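4. Budgeting and ordering (read before you sign anything)

Rev. 21 Mar 2023

4.1 Fix the task first. One job, e.g. bag to basket. Write it down.
4.2 Price arms as a pair. Delto quotes singly, so double it.
4.3 Add the rail, 170. Not in the arm price.
4.4 Add grippers and cameras, one of each per arm. Spare cables, 40.
4.5 Walls and floor panel: 302 from Pilkington, less if you cut your own.

NOTE: measure reach with both arms on the rail, befor ordering walls.

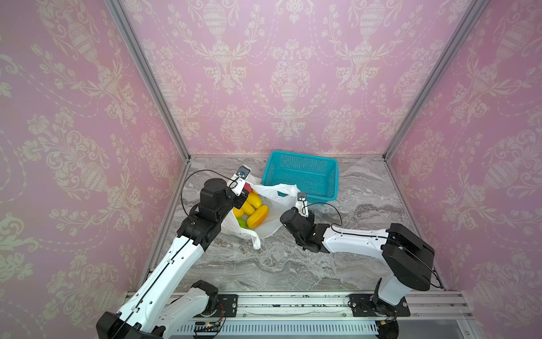
Wastska wrote back that the walls should wait until the second order, and that over 765 had gone on panels they later recut.

4.6 So split the order. Arms and rail first, walls after.
4.7 Check lead times. Vevix closes its order book in September.

CAUTION: power supplies are quoted seperately. Do not run two arms off one unit.

4.8 Send totals to purchasing with the task sheet attached. Keep a copy.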